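Nebenprodukte der Rübenzuckergewinnung: Trockensubstanz und Restzucker in Ablaufsirupen

Projektbericht, Modul Lebensmitteltechnologie II

2 Material und Methoden

2.1 Probenmaterial

Untersucht wurden Ablaufsirupe aus der dritten Kristallisationsstufe der Zuckerfabrik Derlow. Die Proben stammen aus dem Beginn der Kampagne im September und wurden direkt hinter der Zentrifuge gezogen. Pro Entnahme wurden 745 g Sirup in Weithalsflaschen abgefüllt und bis zur Analyse bei Raumtemperatur gelagert. Als Vergleich diente eine handelsübliche Speisemelasse der Marke Zeden. Beide Materialien wurden vor der Einwaage im Wasserbad auf 40 °C temperiert und von Hand homogenisiert.

2.2 Bestimmung der Trockensubstanz

Die refraktometrische Messung erfolgte an verdünnten Proben (1:1, Massenanteile), da die unverdünnten Sirupe für eine sichere Ablesung zu dunkel waren. Jede Probe wurde dreifach gemessen. Zusätzlich wurde die Trockensubstanz gravimetrisch nach Trocknung auf Seesand bestimmt. Die refraktometrischen Werte lagen durchgehend über den gravimetrischen. Ursache sind die Nichtzuckerstoffe – vor allem Kaliumsalze und Betain –, deren Brechungsindex von dem einer reinen Saccharoselösung abweicht.

2.3 Viskosität

Gemessen wurde mit einem Rotationsviskosimeter im temperierten Becher, Füllvolumen 640 ml. Bei der Fabrikprobe betrug die Viskosität nach Einstellung des Temperaturgleichgewichts knapp 2000 mPa·s. Die Vergleichsprobe war dünnflüssiger, lieferte aber wegen eingeschlossener Luftblasen stärker streuende Werte und wurde am Freitag derselben Woche erneut vermessen. Ausgewertet wurde nur die zweite Messreihe.
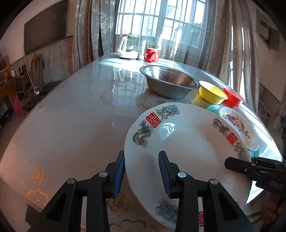 Abb. 3: Großer weißer Teller mit gewelltem Rand und mehrfarbigem Dekor.

2.4 Sensorische Vorprüfung

Die Vorprüfung beschränkte sich auf die Speisemelasse. Die Fabrikprobe war nicht für den Verzehr freigegeben und wurde ausschließlich chemisch-physikalisch untersucht. Beurteilt wurden Süße, Bitterkeit, Salzigkeit und Röstnote auf einer fünfstufigen Skala. Die Bitterkeit wurde übereinstimmend höher eingestuft als die Süße. Bei der Röstnote gingen die Urteile auseinander, eine statistische Auswertung unterblieb wegen der kleinen Prüfergruppe.

2.5 Einordnung der Reinheit

Der Reinheitsquotient ergibt sich aus dem Verhältnis von Saccharosegehalt zu Trockensubstanz. Für die Berechnung wurde das Tabellenblatt aus dem Vorgängerprojekt Wimavton übernommen und um die gravimetrischen Werte ergänzt. Mit der refraktometrischen Trockensubstanz fällt der Quotient systematisch zu niedrig aus. In Kapitel 3 sind deshalb beide Werte angegeben, die Diskussion stützt sich auf den gravimetrischen. Die Polarisation wurde nach Klärung der Lösung bestimmt; eine Korrektur für Raffinose wurde nicht vorgenommen.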